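**Prasbridge library to close computer room for two weeks**

October 2023

The Prasbridge public library will close its second-floor computer room for two weeks while the heating and cooling ducts above it are replaced. The rest of the building will keep its normal hours, and the front desk will stay open for returns and holds.

The work is being done by Wanis, a Toledo contractor that also handled the library's roof repairs. Crews will take down the old ceiling panels first, then remove the ductwork, which dates from when the building opened. The reading room directly below may be noisy in the mornings.

The computer room is one of the busiest parts of the library. It had 800 visits last month, mostly from people applying for jobs, printing forms or doing schoolwork. During the closure, a smaller set of computers will be available in the meeting room next to the children's section. Sessions there will be limited to one hour when others are waiting. Printing will cost the same as before, and cardholders can still print up to five pages a day for free.

Evening computer classes are on hold until the room reopens. Anyone already signed up will keep their spot and does not need to register again. The genealogy group, which normally meets upstairs, will move to the Welon Street branch.

The library is also using the break to retire its older desktop computers, some of which have been in service for nine years. Memory and storage in the newer machines will be upgraded at the same time.

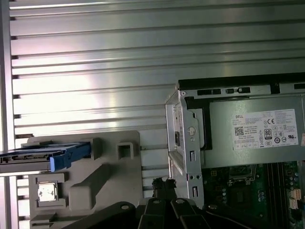
The total budget for the project is around $376,000, with most of that going to the ducts and ceiling. The city council approved the money in the spring. A state grant covers part of the computer upgrades, and the library's book sale fund is paying for 750 square feet of new carpet.

Patrons who need a quiet place to study can use the tables on the first floor near the local history shelves. The elevator will remain in service, but the east stairwell will be closed during work hours. Questions can be taken to the front desk or left by phone after closing.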